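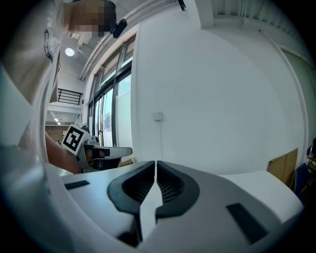 手持夹爪的两片黑色指垫，指垫内侧带细密纹路；后面是另一只贴着黑白标记板的夹爪。

**Zulside 手持夹爪套件六月开放预订，首批 100 套**

大家好，我是 Sang Lý，在 Zulside 管产品，也管客服邮箱（所以你们半夜写来的信，基本都是我回的）。这篇新闻稿本来该由公关同事来写，可我实在憋不住了，就自己动手啦！

先说正事：Zulside 手持夹爪套件从六月起接受预订，首批 100 套，标准版每套 2867 欧元，含两只夹爪、一副佩戴式相机支架、一套标记板和采集软件一年的使用授权。税费和运费另算，大学和公立研究所可以开正式报价单，写信来要就行。

这套东西是做什么用的呢？简单讲，您把夹爪拿在手里，像平常一样去抓、去拧、去叠、去递，夹爪上的相机和标记板会把手的动作、指头的开合、眼前的画面一起记下来，之后拿去训练机械臂。做过遥操作的朋友一定懂那种滋味：坐在操作台后面，盯着延迟的画面，一个杯子夹半天，夹完肩膀都硬了。我自己就是从那里过来的，所以第一次拿起样机、顺手把桌上的订书机挪了个位置的时候，真的笑出了声——就这么简单？

当然做出来一点都不简单。指垫我们改了好多版，最早那版太硬，夹纸杯一夹一个坑；后来换软了，夹螺丝刀又打滑。现在这版用的是可更换的软垫，磨坏了自己拆下来换，一把小螺丝刀就够，不用寄回来。外壳也改圆了，之前有棱有角的那版拿久了硌手，测试的同事抱怨得很大声，我全听见了。

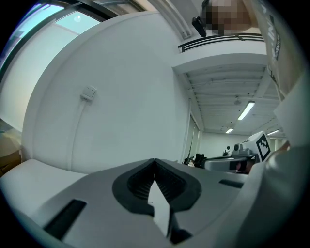

相机用的是大广角镜头，好处是夹爪前面的东西和房间远处的东西能同时收进去，软件定位就有更多可参考的地方。画面边缘会弯，刚开始看有点晕，不过软件里带了矫正预览，一键就能切换。人脸打码也默认开着，导出之前就处理好，这一条是好几家医院和学校的客户反复跟我们提的，我觉得提得特别对。

试用这一块，要谢谢我们的合作伙伴 Drostton。他们做仓储分拣，春天的时候拿走了几套样机，前后录了 1000 段操作，从拆纸箱到把软包装的零件放进料盒都有。他们还给我们列了一张很长的意见单，里面最狠的一条是“扳机太紧，下午手就酸了”。改！量产版的扳机弹簧已经换成轻的，另外随盒附一根重的，手劲大的朋友可以自己换回去。

机械部分由 Kälin 工坊代工，负责人 Remo Kälin 是个话很少的人，我请他给新闻稿说两句，他想了半天，回了我这么一段：“外壳的公差我们收紧了，两只夹爪的指垫可以互换。标记板用定位销固定，拆装以后不必从头标定。请不要用酒精擦指垫。”

好的，Remo，大家都看到了，请不要用酒精擦指垫！用清水和软布就可以。

再说说软件。采集软件叫 Distititz（名字是内部投票选的，我投的不是这个，但是越念越顺口）。它能把左右两只夹爪和佩戴式相机的数据对齐到同一条时间线上，录完马上就能回放，哪一段标记板被挡住了，时间线上会标成黄色，您当场决定要不要重录，省得回到办公室才发现白忙一场。导出格式写得很清楚，文档是公开的，想接自己的训练流程完全没问题。目前支持 Linux 和 Windows，Mac 版还在做，我不敢说日期，说了会被工程师追着跑。

有几个问题最近信箱里特别多，顺便在这里一起回了：

- **重量**：带相机的单只夹爪将近 110 毫米宽，量产版的最终重量等首批下线称过再公布，我不想先写一个好看的数字。
- **左手能用吗**：能，两只夹爪左右通用，扳机在软件里对调一下就好。
- **能不能只买一只**：可以，单只版和标准版同时开放预订，价格请写信问我。
- **需要专门的场地吗**：普通办公室、厨房、车间都行，光线别太暗，标记板尽量别挡住。
- **保修**：整机两年，指垫算耗材，盒子里备了四副。

预订请发邮件到 Zulside 销售信箱，标题写“夹爪预订”，正文里告诉我们您打算录什么样的任务，方便我们配指垫。首批按收到订金的先后发货，每套出厂前都会做一遍标定，标定报告随盒附上。

想先摸一摸实物的朋友，六月我们的展示间每天下午两点到五点开放，提前写封信约时间就行。样机随便拿，桌上的东西随便夹，我多半在旁边，有什么想吐槽的可以直接跟我讲。

**媒体联系**
Sang Lý，Zulside 产品部
高清图片、规格书和样机借测申请，来信即寄。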